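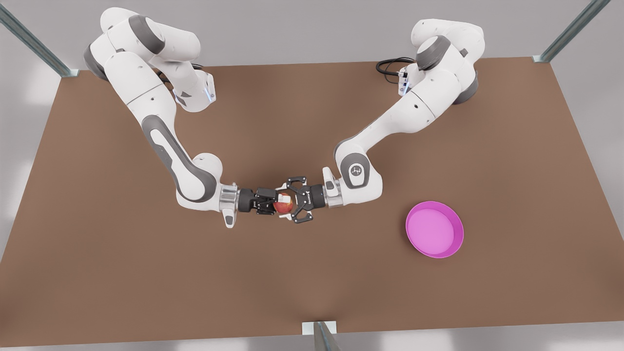
4.2 Surface tone and reading comfort

Reading sessions were logged at the Mulholm and Ilska branch libraries between 14th October and the end of November. The final set holds 2,688 sessions from 236 readers. Sessions shorter than 30 minutes were dropped before analysis. Readers rated eye strain at the end of each session on the Wuvutlow scale, and branch was entered as a random effect.

Mid-tone tables scored better than white ones at both sites. The gap was larger in the evening, when the ceiling lights were the main source, and nearly vanished near the windows. Table gloss was not measured separately - the Blackburn meter was available at Mulholm only - so part of the effect may belong to finish and not to tone. Figure 4 shows a uniform brown top with pale grey past its far edge, a pairing treated here as moderate contrast.

Figure 4. Brown tabletop, pale grey beyond the far edge. 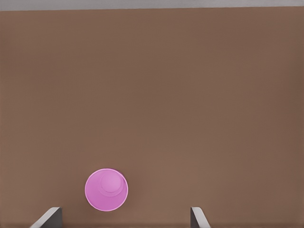
One reader objected that tone mattered less than the lamps, and that a white table under a shaded lamp had never tired her eyes. Lamp type was recorded at Ilska from the second week onward. Adding it to the model reduced the tone effect but did not remove it, and the evening interaction kept its sign.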